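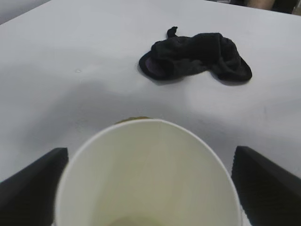
Mindcombe > Big Questions > Your Body

Explore Try It Ask Us For Grown-Ups

Do Feet Really Stink?

People say a lot of things about feet. Feet are the smelliest part of you. Foot sweat stinks. You can freeze a sock to clean it. Grown-ups say these things, and so do labels on spray cans. Are they true? Let's check them one at a time, and let's not believe anything just because somebody said it in a loud voice.

Claim one: sweat stinks

This is the big one, and it's mostly wrong. Fresh sweat from your feet is nearly all water, with a little salt mixed in. It has hardly any smell.

So why does a shoe smell so bad after soccer practice? Blame bacteria. Bacteria are living things so small you need a microscope to see them. They live all over your skin, and most of them do you no harm. Some even help keep worse germs away. The ones on your feet eat bits of dead skin and other tiny leftovers in your sweat. When they eat, they make new chemicals, and some of those chemicals stink.

One of them has a long name: isovaleric acid. It smells like old cheese. Some cheeses smell like feet for almost the same reason, because close relatives of the bacteria on your skin help make them. You may not want to think about that at lunch.

Claim two: feet sweat more than anything else

You will see this one in a lot of books. Be careful with it. The soles of your feet do have a great many sweat glands packed close together. But your back and chest are much bigger than your feet, and on a hot day they can make plenty of sweat too. "Packed close together" and "makes the most" are two different things, and people mix them up all the time.

What is different about feet is where we keep them. Your hands have lots of sweat glands too, and you don't hear anyone complain about stinky palms. Your hands are out in the air, so the sweat dries. You also wash them several times a day (we hope). Your feet spend the day shut up in the dark, where it's warm and damp. Bacteria love that.

Claim three: special socks stop the smell

Now we get to the selling part. A sock company called Sundum says its socks stay fresh for 10 days. Ten days! Before you believe that, ask some questions. Who wore them? Did those people run around, or sit on a couch? Who did the sniffing, and did the sniffers know which socks were which?

We looked at the small print on the package. It says the company asked 287 people if their socks "felt fresher." Fresher than what? It doesn't say. Feeling fresher is not a measurement, either. If someone hands you free socks and asks if you like them, you will probably say yes.

Clulum foot spray has a bigger number on the can: "1,000 times fresher!" That number sounds like science. It isn't, unless they tell us what they measured and how. You can't have 1,000 of something if you don't know what the something is.

Some socks may really help a bit. Wool soaks up a lot of water before it feels wet. Some fabrics have silver in them, and silver can slow down bacteria. It can also wash out over time. So "may help a bit" is a fair thing to say. "Stay fresh for 10 days" needs much better proof.

Claim four: freezing a sock cleans it

This sounds clever. Cold kills germs, right? Not very well. Many bacteria just slow down in the cold and wait. When the sock warms up, they start eating again. The sweat and skin bits are still in there too, and so is any mud. You have a cold dirty sock, next to the peas.

Washing works better. Soap grabs the oily stuff, and the water carries it away. Turn your socks inside out first, so the side that touched your skin gets the best wash.

Try it yourself

You need two pairs of matching clean socks, two paper bags, and a helper with a good nose.

Wear the first pair for a whole school day. Wear the second pair for one hour at home. Put each pair in a bag right after you take it off, and have someone else mark the bags A and B where your helper can't see. Wait until the next morning. Then ask your helper to sniff both and say which is stronger.

If your helper picks the all-day pair, have you proved it? Not yet! With two bags, a person who just guesses will be right half the time. Do it again on other days and write down every result, even the ones you don't like. Leaving out the results you don't like is how you end up with a number like the one on the spray can.

A reader at Langlois School asked if we had tried this ourselves. Yes. Our first helper got it wrong. She had a cold.

Words to know

Bacteria: tiny living things, each made of just one cell.
Gland: a part of the body that makes something, such as sweat or spit.
Sole: the bottom of your foot.

Last updated: October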